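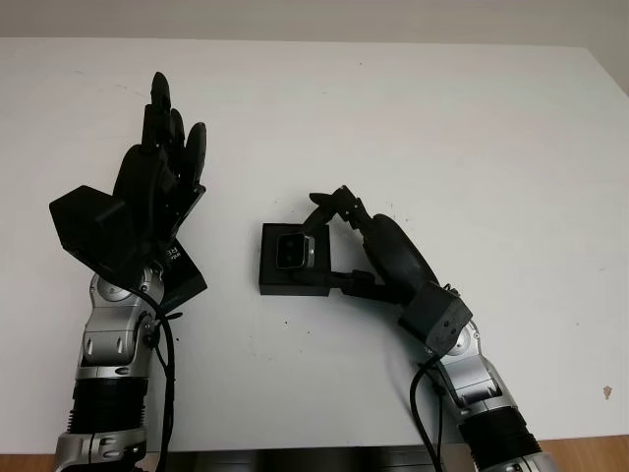

Fig. 1 — Les deux bras au poste de travail, la boîte noire tenue par la main droite.

Rapport d'avancement, projet Drollura, lot 4
Rédaction : Erzsébet Bakos. Relecture : Iolo Owen.

Le présent rapport concerne l'apprentissage de la prise de petites boîtes ouvertes à partir de démonstrations. Depuis le rapport de septembre, nous avons enregistré 1123 démonstrations, desquelles 289 ont été écartées à la relecture, principalement pour un défaut de synchronisation entre les vues.

La méthode reste celle que nous avons proposée au départ : une politique unique reçoit la vue de tête et la vue de poignet, et elle prédit les positions des doigts sur un horizon court.

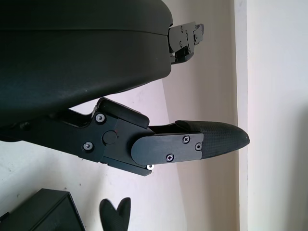
La vue de poignet apporte le gain le plus net dans la phase d'approche. Sur les 118 essais d'évaluation conduits par Meinir Jarman, la majorité des échecs se produit maintenant après la fermeture des doigts, quand la boîte tourne dans la prise — ce point n'est pas encore résolu. Rhodri Samuel prépare une correction de la consigne du pouce.

Nous demandons à Rosser l'accord pour déplacer l'étude à deux mains vers le lot suivant. Le budget ne change pas. Les données retenues sont déposées sur le serveur de Brullumden et Huw Hughes peut ouvrir l'accès sur demande.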